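Zevel Door & Guest List — Set-Up Guide
Section 4: Loading a club night

Do this before the doors open. Doing it during the headliner's first drop is possible, in the way that parallel parking a bus is possible.

You will need the event code from Allcombe ticketing, the promoter's guest list, and one person who can read the promoter's handwriting.
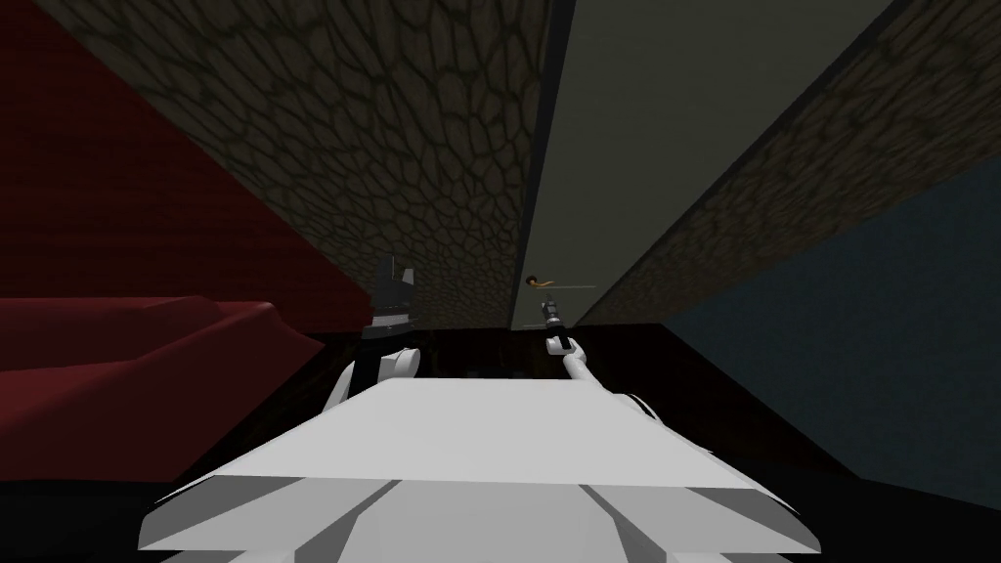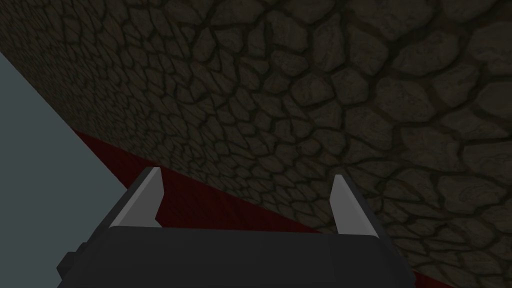

Fig. 4a (first), white torso from overhead; Fig. 4b (second), stone wall. Both computer-rendered.

4.1 Create the event

1. Open Events and tap New.
2. Enter the event code. It is not case-sensitive, which puts it ahead of most of the people on the guest list.
3. Set Licensed Capacity. Use the number on the license, including crew and artists. If the license says 534, enter 534. The fire marshal does not round.
4. Set Door Hold to 60. These places stay back for walk-ups and can be released later from the Live screen.
5. Tap Save.

Caution: Changing Licensed Capacity after the first scan resets the room count to zero. The room itself will not reset.

4.2 Import the guest list

1. Export the promoter's list as a CSV file, with one guest per row.
2. Tap Import and choose the file. The limit is 800 rows per event.
3. Check the Plus column. Zevel reads "+1" and "+2". It ignores "+ the lads".
4. Resolve anything marked Duplicate. DJs often appear under a stage name and a legal name — keep the one that matches their ID.

Note: Lists built in Kodikara carry an extra blank row at the top. Delete it, or your first guest will be a person with no name and full backstage access.

4.3 Pair the scanners

1. Charge each scanner to at least 71 percent. Below that level the update will not start.
2. Hold the side button until the light blinks blue.
3. On the Flilteck base unit, press Join.
4. Scan the test ticket in Appendix B. You should get one long beep.
5. Scan it again. You should get three short beeps and the word USED.

If the second scan also gives one long beep, the scanner is in Training mode and will cheerfully admit everybody. Go to Settings, then Mode, and select Live.

4.4 Set times

Enter set times on a 24-hour clock. Anything after midnight belongs to the night it started, so a 01:30 set stays on the same event. Do not create a second event for it. People do this every August, and their re-entry stamps stop working at 00:00.

To clear the test scans, tap Reset Tests on the Live screen, then go to Section 5, Cash and Wristbands.

Guide revised 7 June 2022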